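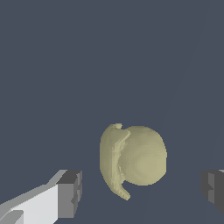

March 9, 2024
By Yanling Xiao

Those of you who stayed up for the last episode of Nusdale will already know that Jakov is leaving the series, and I must say I'm still a bit sad about it! He joined in the second year as the quiet ferryman with hardly a line to his name, and by the end he was in nearly every episode (72 of them, if you leave out the Christmas special, which I never do).

So what comes next? He has signed up for Favard, a film set in 2097, in which he plays a lighthouse keeper who hasn't spoken to a soul for years. Filming begins in November and should take around 100 days, mostly on the coast, so I do hope somebody packs him a decent coat. Tang, who wrote all those lovely kitchen conversations in Nusdale, is writing this one too, and that cheered me up no end.

In the meantime the whole of Nusdale is being repeated on weekday afternoons, starting with the very first episode. Do write in and tell me your favourite ferry scene. Mine is the one with the piano, and my sister says I go on about it far too much.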